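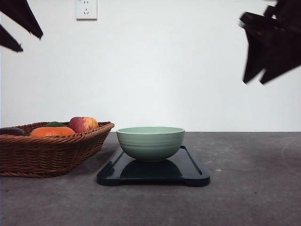

somogyi_kitchen

How do you keep citrus from drying out on the counter?

I've gone completely overboard on limes since the Vorngate farmers' market opened for the season, and I love having fruit out where I can grab it. Trouble is, by the end of a week the limes are hard as golf balls and I get maybe a teaspoon of juice out of each one. My kitchen gets warm in the afternoon and there's no good shady corner. Do I have to give up and put everything in the fridge? I'd also love to know what to do with the ones that are already past it, if there's anything. I hate throwing them out!

3 replies

Ilham
Member, 500 points

Oh, I went through exactly this! Limes have thin skin and lose moisture fast in a warm room, much faster than oranges do. Mine go into a zip bag in the crisper drawer with most of the air pressed out, and they stay juicy for weeks. Then I bring out only what I'll use in the next 2 days or so and keep those on the counter with everything else. You still get your pretty fruit, you're just rotating it (I refill every morning while the coffee is going, so I never forget).

Take a lime out a good while before you squeeze it, too. Cold ones are stingy. Roll it hard under your palm until you feel it give, and cut it lengthwise a little off center instead of straight across the middle. I was amazed how much more I got the first time I tried it.

For the hard ones, zest them first if the skin still looks decent. The zest freezes beautifully, and it's wonderful in rice or shortbread or a plain yogurt cake.

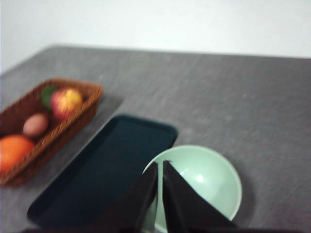 Brown woven basket on a gray tabletop, small green fruit, likely a lime, toward the back.

I like a woven basket for whatever stays out. Air gets in at the sides, and a folded dish towel in the bottom saves you picking crumbs and bits of stem out of the weave.

ginby_fan
New member

fridge. every time. mine sit loose in the door and theyre ok for a week or so

Porchlemon
Member, 100 points

Agree with the bag method, and I'd add one thing — keep them away from bananas and apples if you're leaving anything out. My bowl used to be one big happy pile and something in it was always going soft. I split it up in March and it's been so much better.

If you have a glut, juice the whole lot and freeze it in an ice cube tray. Leave it for 24 hours so the cubes are really solid, then tip them into a freezer bag and write on it what they are. I skipped the label once and put lime in a soup that wanted stock! Two cubes is close to one good lime in my tray, but measure yours once with water so you know.

Don't wash them until you're about to use them either. Water sitting around the stem end is where I always see mold start.

somogyi_kitchen

Thank you all, I had no idea about cutting them off center! Trying the bag tonight. Does the same thing work for lemons, or do they need more room?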